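Notes on Maintaining a Household Repair Record

The following remarks concern a practice that has been observed in this household for 19 years, namely the keeping of a written record of all repairs, adjustments and replacements carried out in the home. Several readers wrote in February to request further particulars, and it seems appropriate to set these out in one place.

Origin of the record

The record was begun on the advice of Jozefína Vondráček, who owned the house on Holtiveck Lane before the present occupants. At the time of the sale she handed over a ring binder containing the dates on which the boiler had been serviced, the shade of paint used in each room, and the name of the firm that had relined the chimney. The binder proved its worth within the first winter, when a valve failed and the replacement part could be ordered by telephone without a visit.

The original binder has been retained. It is now accompanied by a second volume, and the two together contain 197 entries.

Contents of an entry

Each entry states the month and year, the room, the fault as first noticed, the work done and the cost. Where a part was purchased, the receipt is stapled to the facing page. Entries are written in pencil on the day of the work. Experience has shown that an entry postponed until the weekend is seldom complete, and the entry for the upstairs hinge -- which reads only "hinge, again" -- is retained as a caution.

It was at one time the custom to record measurements in a separate notebook. This has been discontinued. Measurements are now written beside the repair to which they relate, including the width of the kitchen window, which had been measured on four occasions by three different people with results that did not agree.

Storage of tools and small parts

Tools in regular use should be kept in a single closed box, and the box should be returned to the same place after each job. A lidded plastic toolbox is sufficient for most households. Small compartments in the lid are useful for screws and washers, although picture hooks are better kept elsewhere, as they tangle.
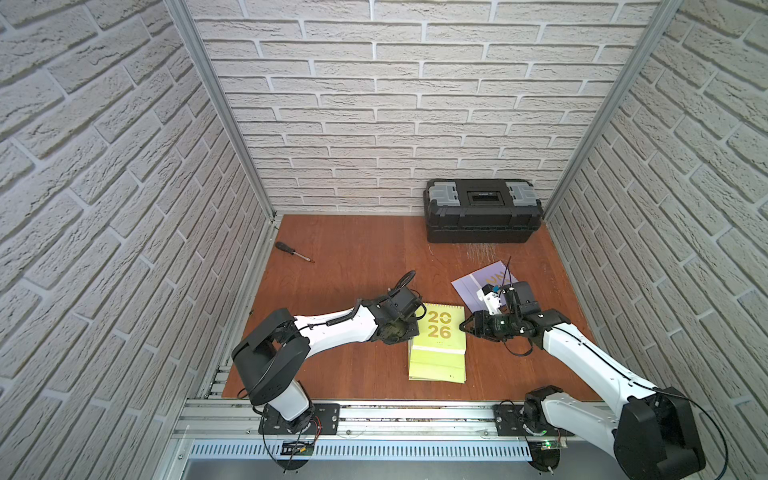
Outside contractors

Work on gas and mains electricity is referred to qualified persons in every case. The record notes who attended, what was said and whether the written estimate matched the final bill. Plumbing has for some years been entrusted to Matúš Danko of Pindard, whose handwriting appears in the second volume in several places, at his own request, where he felt the entry lacked detail.

Matters outstanding

The back gutter remains unsatisfactory. It was cleared in the fall and again after the new year, and water continues to collect at the corner nearest the shed. An entry has been opened and left blank beneath the heading. Correspondence from readers who have dealt with a gutter of the older half-round type would be received with thanks.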